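# Messina plastic bowls and cups

I started stocking these because I was using them at home every single day and figured other people might like them too. They're plain, bright plastic bowls and cups from Jandham, sold under the Messina name, and they come in colors you can spot from across the kitchen – pink, blue, lime green, and orange for the cup.

The pink one is the wide one. I use it for popcorn, salad, washing berries, all sorts. The blue is a medium bowl and it's the one I'd pick if I could only keep one (soup, cereal, leftover pasta, it does the lot!). It stands on a small foot, so it's easy to get your fingertips under when you lift it off the table. 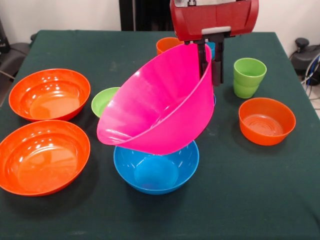 The lime green is the little one, good for dips and nuts, or for the egg you've just cracked and don't quite trust yet. I put all of mine out on a dark green tablecloth when people come over and the colors look great together.

A few things people ask me:

- **Size of the small bowl:** it holds 300 ml to the brim, so a bit less if you plan on walking anywhere with it.
- **Microwave:** please don't. I'd use a proper dish for that.
- **Washing:** top rack is fine. I mostly do mine by hand with a soft sponge, as the scratchy kind dulls the shine.
- **Mixing colors:** yes, go for it, just leave a note with your order.

Orders of 10 pieces or more get 2 extra cups thrown in, in whatever color I have most of. Everything ships from the Brekalel store in a plain carton with paper between the pieces.

Item no. 391. Lids are sold separately – look under Zostico, they're on the same shelf. More lime green is due in March.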